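Public Housing Needs Shared Laundry Rooms Again

By Agata Ruggiero

When a city approves new apartments, it sets rules for parking, bicycle storage and trash collection. It rarely sets any rule for washing clothes. The omission is treated as a minor matter of design. In practice it decides how tenants spend several hours of every week, and how much they pay for the privilege.

The Belier district has 2,928 public apartments. Of these, 1,356 have neither a washer hookup nor a working laundry room in the building. Residents of those homes carry their clothing to commercial laundromats, often by bus and often with small children. The last full renovation program replaced windows, roofs and elevators, and left the former laundry rooms locked or converted to storage.

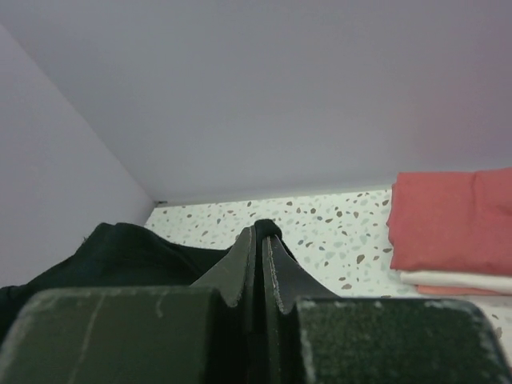
What the present policy costs

The housing authority has argued that shared rooms are expensive to maintain and that most tenants would prefer a machine of their own. Both points deserve a fair hearing. Machines break, drains clog, and a poorly lit basement invites complaints. It is also true that many households, given the choice, would rather wash at home.

That choice has not been offered. Older buildings cannot take individual hookups without new plumbing on every floor, and the authority has set aside no money for such work. Tenants have been asked to wait for an improvement that appears in no budget.

The expense, meanwhile, has been moved to the people least able to carry it. A family that washes outside the home pays for the machines, the fare and the lost evening. Older residents put off washing heavy items such as blankets and winter coats. Kenta Tanabe, who served for six years on the district tenants' council, raised the matter at the February hearing and was told that laundry fell outside the definition of an essential building service. The definition should be changed.

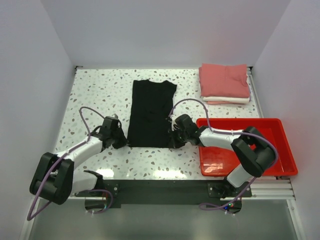
A reasonable standard would require one shared room for each building above a certain size, on the ground floor where possible, with a folding table, adequate light and hours that suit people who work nights. The Murakami Street buildings kept their 2 rooms through the renovation, and they remain in daily use. Their upkeep is paid from the general maintenance fund, without a separate charge to tenants.

The authority will review its building standards again this year. It should restore laundry rooms to the list of required services and publish a schedule for reopening those now closed.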